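Project Report: How Small Wooden Toys Are Sold in Celstead

Student: Drita Stoyanova
Course: Introduction to Small Business
Date: 2023-09-11

1. Introduction

In this report I write about the sale of wooden toys in the town of Celstead. I chose this subject because my family bought toys from the Macaraeg shop when I was a child, and I wanted to understand how a shop of this kind can still exist when the same goods are cheaper on the internet. My question was: why do people pay more for a wooden toy in a small shop?

The report is based on a questionnaire, two long talks with the owner of the shop, and some reading in the library. I could not visit the workshop of Fela, the supplier, so what I write about it comes from the owner and from the printed catalog.

2. The shop and its supplier

Macaraeg is on the street behind the old post office. It has one room for customers and a smaller one for storage. The owner buys most of her goods from Fela, a family workshop in the next valley. Fela makes rattles, pull animals, building blocks, small tool sets and simple musical toys. It does not sell directly to customers.

The order for the winter holidays must be sent before November. If the owner orders too much, she has to store the boxes until spring, and the storage room is a little damp. In one earlier year, some painted blocks had to be sold at half price for this reason.

The main competitor is Skateo, a large store outside the town. Skateo sells sports goods first of all, but it has had a toy department for several years. Its toys are mostly plastic.

3. Method

I printed 400 questionnaires. I left them at the shop, at the library and at two kindergartens, with the permission of the directors. I received 250 of them back. Some were not complete, but I used every answer that I could read clearly.

The questionnaire had eight questions. The most important ones asked where the person bought the last toy, how much they paid, and what was the main reason for the choice. At first I wanted to ask also about family income, but my teacher advised me to remove this question. I think it was good advice, although it makes some of the results harder to explain.

4. Results

The most common reason for buying a wooden toy was that it lasts for a long time. Many parents wrote that a younger child could use it after the older one. The second reason was that the toy was a present. Here the price was less important, and the look of the toy was more important.

I was surprised by the answers of grandparents. They came to the shop more often than parents, and they wanted to hold the toy before they paid for it. One grandmother wrote that she always tries the weight of a toy in her hand, because a good one "must not feel like a box of matches."

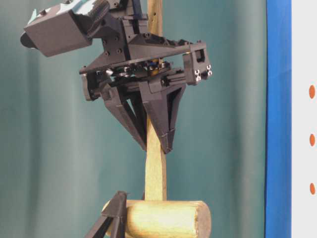 The owner told me a similar thing. She keeps one open piece of each article on a low table, so that children can touch it. These pieces become dirty and cannot be sold later, and she counts them as a cost of advertising. In her books this cost was 3,710 for the last year, in local money, together with the paper bags and the sign above the door.

People who bought at Skateo gave other reasons. They mentioned the parking, the longer opening hours and the fact that they could buy shoes on the same trip. Very few of them wrote that they did not like wooden toys. Several did not know that the Macaraeg shop was still open.

5. Discussion

The results show that the price is not the biggest problem for the shop. The bigger problem is that younger families do not pass through that street anymore. I suggested to the owner that she could have a table at the Saturday market. She answered that she had tried it before, but she has no person to stay in the shop at the same time.

A weak point of my work is that I left questionnaires in the shop itself. The people who filled them in there already liked it. If I did this project again, I would mark the sheets from each place with a different color. Now I cannot separate them.

6. Costs of the project

Printing and copies: 20, paid from my own money. The library let me use the scanner without payment.

7. Thanks

I thank the owner of Macaraeg for her patience, and both kindergartens for giving out the sheets. The blank questionnaire is attached at the end of the printed version.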